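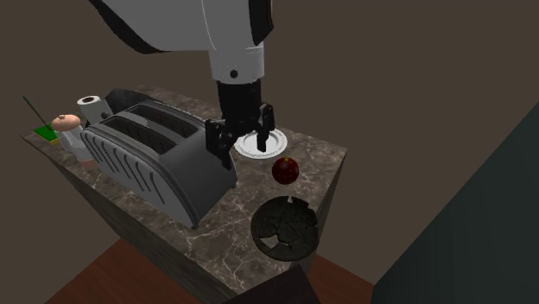 Gergely Balogh says I have to stop writing "kitchen chore" in this book until something in a kitchen ends up cleaner or tidier than it was when we started. Fair point, and I'm going to keep writing it anyway.

12 February 2021. Counter clearing in sim, second go with the new Tarneck checkpoint. Same marble island as before, toaster on the counter, plate beside it, and the task is as dull as I could make it: pick up the round red thing, put it on the plate, let go, back off. My aunt does this with her elbow while she's on the phone!

Left the batch going through lunch and came back to 833 finished attempts, which is the most we've had in one sitting (the old build would have fallen over long before that). Score is 70 percent. I was thrilled for as long as it took me to open the replays. The success check only asks whether the red thing is touching the plate at the end, so a nudge counts, and so does dropping it from a height that would chip a real plate. I went through 50 of the passes by hand, and 8 of them were ones I wouldn't accept from a roommate. Need to add a speed limit at contact and a height at release. Writing it down so I can't pretend I forgot.

The misses are more fun. Far and away the most common one is dithering: it goes over, opens up, drifts a little, comes back, drifts again, and the clock runs out. Then there's the one where it closes on nothing and carries the nothing very carefully to the plate. I watched that four times in a row and laughed every time, which probably means I need more sleep. 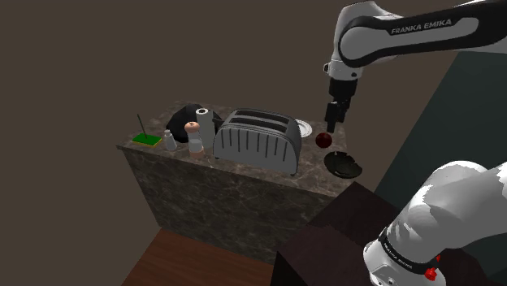

Gladys Guzmán read the numbers over my shoulder and wanted to know how many would survive a real counter, with crumbs on it and somebody's keys. Fewer, I said. She asked for a number and I didn't have one.

I do think she's asking the right thing, though. A round object is kind to a two-finger gripper as long as you come down over the middle of it, and mean the moment you don't, because it rolls. On the sim counter the friction is whatever we typed in back in June, and I'm pretty sure we typed in something generous. Verna has a list of better values from when she did the Drillix bin job. Ask her for it (asked, she's looking).

The toaster bothers me more. Plenty of the slow runs spend their time getting around it, and a person would just shove the toaster over. We don't let the arm do that, any contact with the toaster ends the run as a fail. Is that right for housework? Half of clearing a counter is shoving things over. Zeeshan wants a separate "allowed to push" list per object and I've come around to it, with the cracked dark dish on the other side of the list, obviously.

Also tried the close view on its own, no room cameras at all, to see if it could finish from there.

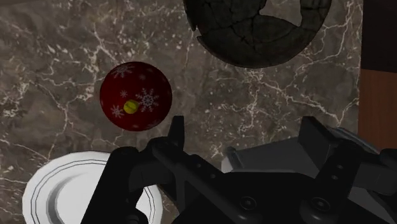
Close view, gripper open. Red ball with the snowflakes left of center, plate in the lower left corner.

Better than I expected near the target and hopeless far from it. Once it's close it hardly dithers. Starting from high up it wanders off and has to be stopped. So: room cameras for the approach, close view for the last stretch, and work out where to hand over. Hina did something like that on Prisska and still has the switching code, but it's tied to the old logger.

Can it do a chore yet? One object onto one plate, with nobody in a hurry, mostly. I wouldn't leave it alone with dinner dishes.

To do: fix the success check first, then rerun the same seeds so the numbers line up. Friction values from Verna. Push list with Zeeshan. Move the replays off my machine before the disk fills up again.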